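Greenwood Motor Club
Minutes of the General Meeting, May

The meeting was called to order at 7:04 p.m. by the Chair. A quorum was present. The minutes of the previous meeting were approved as circulated.

Spring Road Run. The Run Secretary reported that the route to Grallham is settled, with a fuel stop on the way out and lunch at the fairground. Entries stand at nine cars. Members asked whether vehicles without working odometers could take part in the regularity section. The Chair ruled that they may join the run but will not be scored.

Dusell Coupe. The club's Dusell remains off the road. The Workshop Secretary presented a written quote from Firness for rebuilding the carburetors and replacing the front brake lines. A motion to accept the quote, with spending not to exceed $500, was made and seconded. One member asked that the rear brakes be inspected at the same time. The motion was amended accordingly and carried, with one abstention.
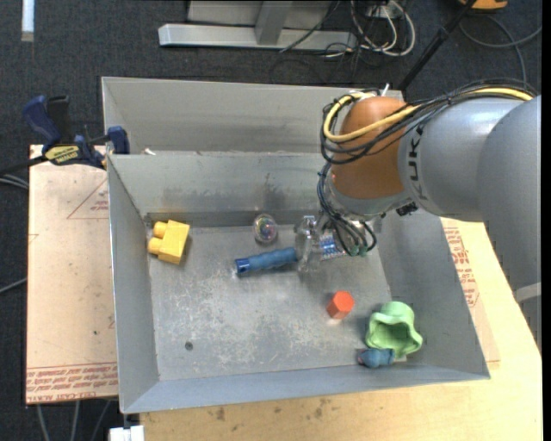 Club Property

The Workshop Secretary reported that the trolley jack lent out in the winter has been returned and that its release valve leaks. It is to be tagged and kept out of use until repaired. The compression tester is still on loan. Members holding club tools were asked to enter them in the loan book, including those borrowed before the book was started.

A motion to spend $200 on a replacement battery charger was made, seconded and carried without debate.

Parking at Meetings. The owner of the adjoining lot has asked again that trailers be left on the street side. The Chair directed that a notice go out with the next newsletter.

New Business. A proposal to open the fall show to vehicles under 20 years old was read. Following discussion, it was tabled until the next meeting so that the wording of the class rules can be prepared.

There being no further business, the meeting was adjourned at 9 p.m.

Respectfully submitted,
Recording Secretary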